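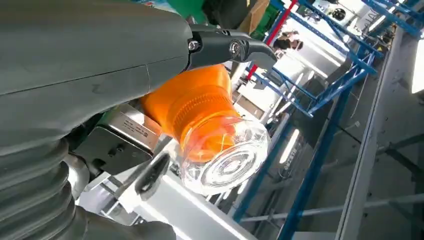
Everyone at the shared shop in Arnden keeps telling me the arm is "basically done." I've been on this build since the start of November and I'd like to register some doubt.

Holding a jar with the lid on is the easy half. The pads get glass on one side and plastic on the other, and the two don't grip the same. Ro-un says the force setting covers it. Ro-un also said that about the eggs.

What I want to see is a lid coming off. Two fingers can pinch or they can twist, and something else has to hold the glass while they do it. Our "something else" is a block of foam and a strap.

Current score with the strap: 8 tries, 2 lids off. One of those I'd started by hand, so go ahead and call it 1 if you're feeling strict. I am.

Elisa rewrote the wrist routine last night – smaller turns, more regrips. Looks nicer. Takes forever. I can open a jar of olives in the time it spends thinking about the first turn.

Log file is up to 2404 lines and most of them say "slip." Ermanno wants to plot it. Sure, plot it.

Someone asked if we'd demo at the Trosov open house. With a plastic jar, maybe. With glass, over a concrete floor, no.

Next up is a rubber sleeve for the lower finger. Amedeo is cutting one from an old bike tube. I give it a week.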